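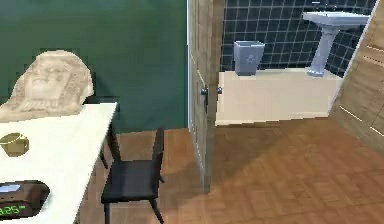 How often does a gripper cell need its zero position checked?

Once a week on a cell that runs every day, and again after any crash, belt change or cable swap.

The answer comes from the technician who looks after the pick-and-place cell at Hudec, a packaging shop that fills small orders for hardware stores. The cell is one six-axis arm, a two-finger gripper and a short infeed belt. It was put in by Voris, the integrator, and has been in the technician's care since the first day of production. We talked on 06/10/2026, during the second shift, with the cell stopped for its weekly check.

The check starts at the controller. The technician backs up the program first, then looks at the alarm log before touching anything mechanical.

"People want to go straight to the arm," the technician said. "I read the log. If joint 4 has been throwing a following error every night at the end of shift, I want to know that before I start moving things."

There was one alarm in the log that week, number 1359, which on this controller is set up as a gripper timeout. It means the fingers were told to close and the closed signal didn't come back in time. Voris wrote that alarm into the program during commissioning. The first version just stopped the arm with a general fault, and the operators had to guess.

"Nine times in ten it's the sensor cable where it bends at the wrist," the technician said. "It's a cheap cable. I keep 2 of them in the drawer and I order another when I take one out."

Changing the cable takes longer than it should. The dress pack has to come loose at the forearm, and the clamps were fitted with the screw heads facing the arm. The technician turned them around on the last change. Air gets locked out and bled down before anything at the wrist is opened, and the lock stays on until the cover is back in place.

After that comes the zero check. The arm is jogged to its marks at low speed, one joint at a time, and the technician looks at each pair of marks straight on with a flashlight. Then the tool point is driven to a pin fixed to the base plate. If the tip and the pin line up, the numbers stay as they are.

"I don't touch the numbers to fix a bad pick," the technician said. "If the picks are off and the pin is good, the problem is on the belt or in the part. I learned that from undoing somebody's work. They had moved every taught point by hand over a couple of months, and when we put the zero right, all of it was wrong."

The cell had one long stop, last July. The reducer on joint 2 started to leak at the seal, and grease was getting onto the belt. Hudec didn't have a seal kit. Voris had one, but it was for the older housing. The line packed by hand until the right kit came, and the technician now keeps a list of spares taped inside the cabinet door, with the part numbers copied off the housings themselves and not out of the manual.

The gripper fingers are the part that wears fastest. They are faced with urethane pads from Vitton, held on with two screws each. The technician checks them with a straightedge and swaps them when light shows through the middle. On this cell a set goes 6 weeks with boxed parts, less with blister cards, which have sharp corners.

"The new pads are a hair thicker," the technician said. "You have to run the close position again or it pinches. I run 100 picks at half speed, then I let it go."

I asked what should have been done differently at setup. The technician pointed to the cabinet filter, which sits low on the side facing the cardboard cutter and plugs with dust. Moving it is on the list for the next shutdown. The other thing is the name of the program. The controller still shows the job as Wundano, the working name Voris used when the cell was being built, and new operators look for one called Hudec.

"I could rename it," the technician said. "But the backup script looks for that name too, and I'd have to change it there. So I put a label on the pendant."

The check was finished before the break. The lock came off, the gate was closed, and the operator started the belt.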